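Teaching a Gripper to Unload a Mini Fridge: Project Report
December 31, 2023 | Student Projects, Virnell Lab Course
Shares 76 | Comments 4

What we wanted

A policy that takes a drink out of a small fridge and puts it on the counter. Two arms, no hand-written motions, everything learned from examples. So most of the project was getting the examples. We started in May thinking that would be the quick part - it was not.

How we collected

Hand-held grippers, one per hand, no robot needed while recording. Each gripper has a camera on it and a cube marker on the side for tracking. One person does the task, a second person watches the log and calls out bad takes. We named the recording script Rernumar and the name stuck, sorry to whoever inherits the repo.

Goal was 2000 examples. We got 1393 that pass the checks. The rest were thrown out for:
- marker cube hidden for too long (most common by far)
- gripper closed before reaching the object
- operator talked to somebody and stopped halfway
- files that just didnt save

First 500 were all done by the same person and it shows. Same reach, same speed, same side every time. The model trained on those alone copied the habit and missed whenever the fridge was turned a little. After that we swapped operators every session and moved the drinks before each take. Should have done it from the start.

Setup notes

Small fridge, counter space on both sides, drinks left out where the grippers can get to them. We kept the room lights on and did not tidy the background, the model has to cope with it anyway. Wide lenses on the grippers bend everything, calibration took us two tries. Trigger pull is tiring after an hour, plan breaks.

Both grippers at the fridge, then the view from a gripper camera:

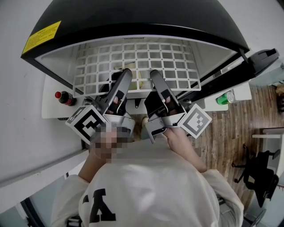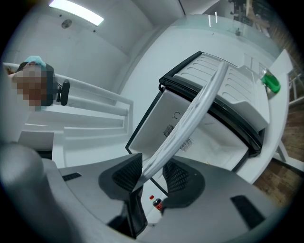

Results so far

Reaching in works well. Grasping a bottle works if it stands clear of the wire shelf, less well when it is close to the bars. Cans are harder, the fingers slide off the top. Placing on the counter is fine on the right side, shaky on the left. We dont have a good explanation for the left side yet - maybe fewer takes there, still need to sort the data by side and check.

To do before hand-in

- re-record the can takes with slower closing
- label the left-side examples
- test on the fridge in the Bromport building
- fix the plots, axis names are wrong in two of them

Related projects
Folding Towels From Demonstrations
Trịnh Sorting Table: Final Report
Camera Calibration for Beginners
Bromport Line Follower, Second Attempt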